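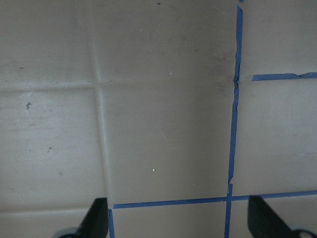 Blue painter's tape marking out part of a grid.

Can I reuse scans of old museum postcards on tote bags if the website says "public domain"?

Posted by Elli Kauppinen
Sunday, July 7, 2024

Hi all! I make printed totes and tea towels, very small scale, and I have fallen completely in love with a set of harbor postcards on the Ifans online collection. There are 169 of them and I'd like to use 11 for a summer range. The item pages say "public domain" at the bottom, but the general terms page for the whole site says images are for "personal and educational use only." So which one wins? The photographer is named on nine of the cards and the other two just say "unknown." I'm in Michigan, and the museum is in Europe, if that changes anything. I've never licensed anything in my life and would love to do this right!

Adhiambo Nyanda
Oh, these are such fun to work with, and you're asking before printing, so you're ahead of plenty of people. You have two separate things to look at here.

First, the copyright in the postcard itself. In the US, anything published before 1929 is in the public domain as of this year. Published is the word to watch. A postcard that was sold in shops normally counts, but a private photo that sat in an album until the museum got it may not. Check the date on each of your 11 cards, and look for a date of printing as well as the date the picture was taken. In most of Europe the clock runs from the photographer's death plus 70 years, so for the nine named ones look up when each person died, especially if you plan to ship over there. The two unknowns have their own rules, which usually count from publication, but that varies by country.

Second, the scan. A plain, faithful scan of a flat public domain picture generally doesn't get a new copyright in the US, and EU countries have a similar rule for visual art now. The site terms are a different animal, more like a contract, and whether they bind you depends on how you agreed to them. That part I'd sort out by email. Quote the item number, paste both statements, and ask which applies to commercial use. I did this with Emeck for a calendar and they wrote back so kindly, and sent bigger files too!

Save the reply as a PDF along with a copy of each item page.

Ronaldo Toledo
if its on the internet and old its fine, I've sold prints for years and never heard a word

Dwynwen Bellis
Please don't go by the answer just before mine, old and free to use are different things and I've seen a 1950s card listed as "vintage, free" when it was nowhere near. Adhiambo has it right. Two small extras from me: look for logos or shop names on the cards, as a trademark can still be alive long after the picture is free, and do credit the museum on your swing tags even if they don't ask. Drosau has a lovely credit line format you could copy (title, maker, date, collection, item number). Would love to see the totes when they're done, harbor pictures on canvas sound gorgeous!

Elli Kauppinen
Thank you both so much!! Three of mine turn out to be dated 1931, so those are on hold while I read up. Email to the museum is going out tonight.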